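Ticket 384: Play kitchen set, red box knob and missing parts
Opened by: Duyên Âu, Listamcombe
Assigned to: Thierry Poulain
Status: Open, waiting on parts

Reported problem
Knob on the red wooden box turns freely and will not tighten. Kit list for the Etlow kitchen set does not match what is on the table.

Step 1. Check contents against the kit list
Small white pot: present, on top of the red box. Round white plate: present. Orange bell pepper: present, on the plate. Grey bowl, paper towel holder and long tray: present. Pot lid: not found.

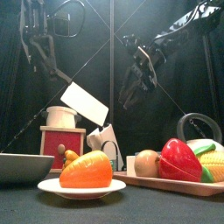
Step 2. Tighten the knob
Held the knob and turned the screw from inside the panel. Screw spins without biting. Hole is stripped. Tried the spare screw, 20 mm, same result.

Step 3. Parts request
Ordered one knob and 2 screws from Kanau, line 61. Lid added to the same order. Leave the knob in place until the parts arrive in January.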